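Mukelville tabletop set - README and house rules

Hello! I look after the Mukelville set, which is a pile of hand-held gripper recordings made on living room tables. There are 1124 episodes in it at the moment, and before you use any of them (or add your own, please do) I'd like you to read the rules we record by. They started as a note I wrote in July and they've grown a bit since.

Rule 1. Leave the table as people live with it. Glue, chargers, remotes, whatever was out stays out. We did try tidy tables early on and I found them dull to work with.

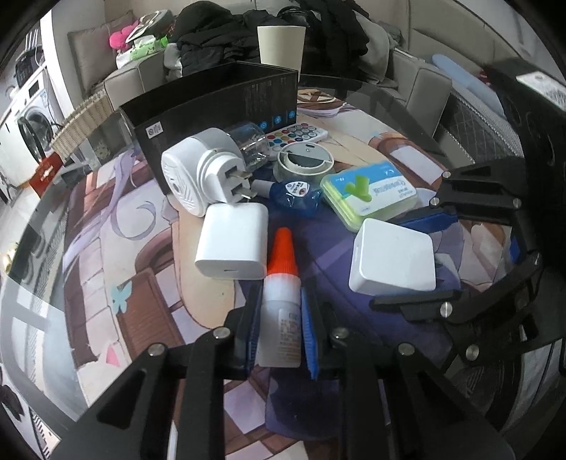
Rule 2. Start every episode with the fingers open and finish it the same way. Dalva Sampaio wrote our trimming script, Nikel, and it looks for that open pose at both ends. If you forget, the episode goes into the "odd" folder and I have to cut it by hand - I'm slow at it!

Rule 3. If two people share a table, agree out loud who takes what before anyone moves. No reaching across the other person's gripper. If you bump, stop, say so in the notes and keep the file. Bumps are useful, and please don't delete them.

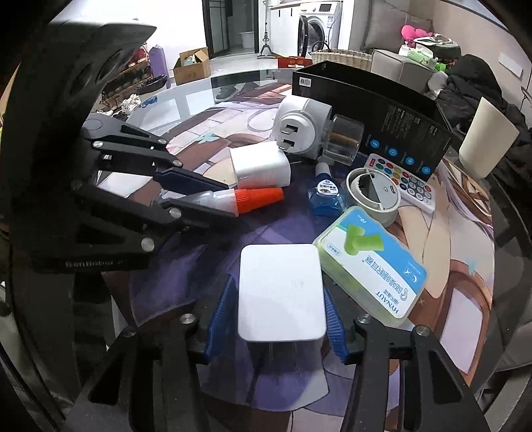 Imani Calloway

Rule 4. One line of notes per episode, in plain words. "Picked up the glue" is fine. "Manipulated adhesive vessel" is not, and yes, I have had that one.

Rule 5. Ask everyone in the home first, including the ones who say they'll stay out of the way. They wander in. Consent sheets go to Myrtle Ferreira before the recordings do, and anyone can pull out later without giving a reason.

Rule 6. Take a break every 50 episodes. Wrists get sore and the notes get sloppy.

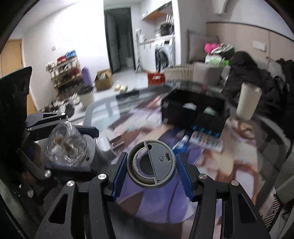

Checks: Barrett Greenberg watches 4 episodes from each batch all the way through. If one breaks a rule we talk about it, and the batch waits in the meantime.

Known gaps: hardly any outdoor tables, and left-handed recordings are thin.

Last edited 10 October 2019. Questions to me or Latrice Kincaid.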